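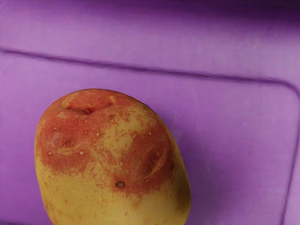

Fig. 1. Potato on the purple floor, simulated close-up

Print this page | E-mail this page

Week 3: picking a gripper

OK, so last Tuesday I ran the Plamon two-finger gripper in the simulator, 40 tries per object, and I want you all to do the same with the Rai before lab. Keep the arm speed at 300 for both or we can't compare them! Start with the overhead approach (fingers straight down, a little open), then try coming in at a slant.
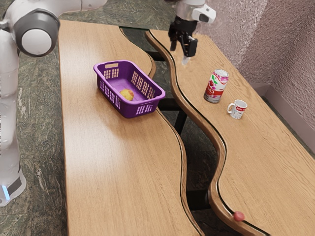

Dario Monti wrote back that he'd test the mug first, as a handle tells you more about finger width than anything round does. Fair point, so mug first. Bring your logs to room 515.

E-mail questions to Ulla Valtonen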